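Tilirness hand-held gripper pair: bedroom chores, reviewed

Published Mon 17 April

The Tilirness is sold as a two-handed data capture tool. The operator holds one gripper in each hand, does a chore, and the recordings are used to train an arm policy. Wimex supplies the software end. I had the pair for 7 weeks and used it mainly on bed making and laundry, the chores people most want handed over and the ones machines still do worst.

Hardware

Each unit has a black housing, two yellow fingers and a fisheye camera. The fingers are compliant, so they wrap slightly around whatever they close on. On hard goods such as mugs and boxes this works very well. On fleece it works if the approach is square to the fold. The catch is bulk: a thick blanket bunches ahead of the fingertips, and the operator learns to nose in under the edge before closing.
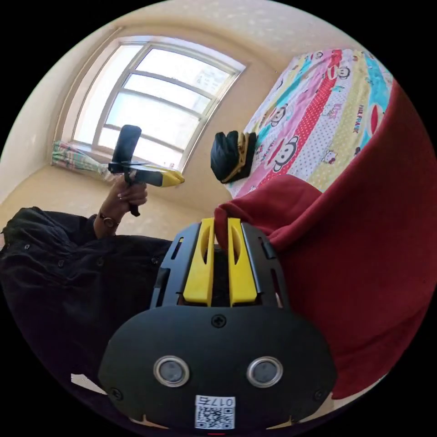 Cloth handling

My benchmark is a plain one. Pick up an item by an edge, clear it from the mattress, lay it down flat. A person does this without thinking. With the grippers on, my own time went up by a factor of six at first and settled near double by the end of the second week. That gap matters, as a policy trained on slow, hesitant demonstrations will be slow and hesitant too.

Fabric has no fixed shape, and a busy printed sheet under a dark red item is a fair test of whether a vision model can separate one layer from the next. In my trials the trained arm found the top layer most of the time. It was much poorer at finding a corner.

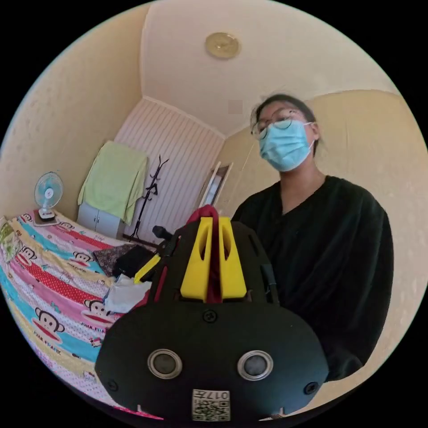

Clutter was the second problem. A bed in ordinary use has bags and odd bits of cloth on it, and the policy tended to treat anything soft as the target. Adding demonstrations with the bed half cleared improved this. We recorded 2823 in total and kept nearly 1000 after trimming. The Montoya trimming tool is adequate, although it drops its colour settings between sessions.

Grip on a hem is good. The fingers pinch a single edge cleanly, and I had few slips once the garment was hanging under its own weight. Letting go is less tidy – fleece clings to the finger slots and sometimes needs a shake.

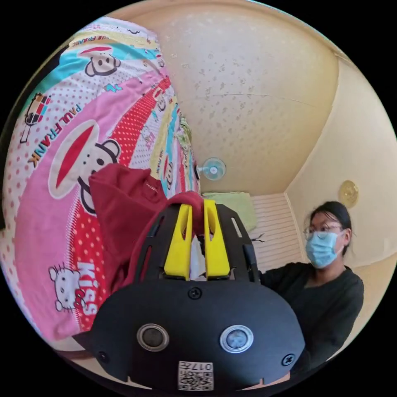 Comfort and fit

The handle suits a medium hand. Long sleeves need to be pushed back or they catch on the trigger. After forty minutes my wrist was sore, and I would plan on short sessions. The Sikero unit I used last October was lighter, but its fingers were stiffer and poor on cloth.

Can it do the chore yet?

Partly. An arm trained on this data will pull a blanket off a bed and drop it in a heap at a reliable rate. Folding it is another matter, and I would not leave it unattended with a fitted sheet. For shop-floor work with rigid parts the case is stronger, and a small packing line could justify the pair now. For household laundry I would buy it as a research tool only.

Rating: 7 out of 10 as a capture tool. I have not rated it as a route to a made bed.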